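The Tray

My aunt left me three things: a sewing machine that only goes backward, 200 jars of buttons, and the tray.

I should say she left them to me in the sense that my cousins took everything else first. Her name was Imelda Salazar and she had the apartment over the old Mosen shoe store for most of her life, and by the time I drove down in February with my empty car and my roll of trash bags, the couches were gone and the good lamp was gone and there was a clean square on the wall where the clock used to be. The tray was leaning behind the kitchen door. Red, or orange if the sun hit it, with a rim all the way around and that bumpy diamond pattern on the bottom that leaves marks on your elbows if you lean on it. (I leaned on it a lot as a kid.)

She'd gotten it from the Sorrentino cafeteria when they closed. She worked the line there, and on the last day the manager told everybody to take whatever they could carry, and my aunt, who could have had a coffee urn, took a tray.

We used it for a game. It didn't have a name, we just said "get the tray." She would go through the apartment picking things up, whatever was lying around, and set them out on it while I sat in the hall with my eyes shut. Then I got to look for as long as it took her to sing one verse of a song about a Flisier – I never found out what a Flisier was, a kind of boat maybe, or a man with a boat – and then a dish towel came down over everything and I had to tell her a story with every single thing in it. If I left one out, she ate my dessert. She really ate it, too! Right in front of me, slowly.

So on Friday, back at my own place, I got the tray. I was supposed to be filling out the Clustasis forms for the life insurance, and I had the envelope open and a pen and everything, and then I was walking around the house in my socks picking things up. The bunny came from the closet. The carrot was in with the bunny. The driftwood has been on my bathroom windowsill since I moved in, and the sponge was just there, being a sponge. I balled up some paper and put that in because she always put in one thing that was nothing, and that was the one you had to work for. The duck went in last. 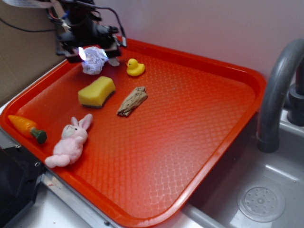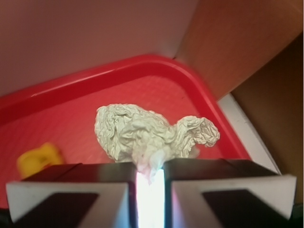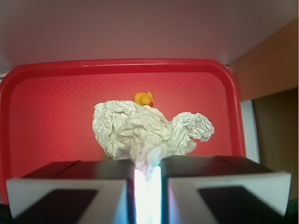
Vol. 5, No. 4

I didn't have anyone to sing the verse, so I sang it myself, and then I put the towel over and sat down on the kitchen floor.

Okay, I said. There was a duck.

There was a duck who lived at the bottom of a mountain, and the mountain was white all year long and full of creases, and people said you couldn't climb it. The duck had a friend, a rabbit, who was pink and not a hard worker. The rabbit lay on her back all day and looked at the sky and ate one carrot, always the same carrot, a little bit off the end. "You should come up the mountain with me," said the duck. "You can see the ocean from there." And the rabbit said, "What would I do with an ocean?"

I stopped there for a while. The refrigerator came on. I could hear my aunt going "mm-hm, and?" the way she did, with her spoon already in her hand.

So the duck went alone. She crossed the yellow field, which was soft and gave a little when you stepped on it and was green underneath, and she came to the log. It was a very old log and it had come from the ocean itself, a long time back, and the duck asked it what the ocean was like. The log thought about it. "Loud," it said. Then it said, "You get used to it, and then you miss it."

And she went up. It took her almost 2000 steps, and duck steps are short. And when she got to the top she could see the whole thing, the field and the log and the long red wall that goes around the edge of the world, and way down there, the rabbit, flat on her back. She yelled, "I can see you!" And the rabbit waved a foot.

I went back over it. Duck, paper, rabbit, carrot, sponge, wood. I had them all, I was sure I had them all, and I lifted the towel up anyway and checked.

There was half a lemon pie in the refrigerator, and I ate it out of the tin standing up. Then I did the first page of the forms, the part with her name and address, and I left the tray where it was, on the counter by the sink.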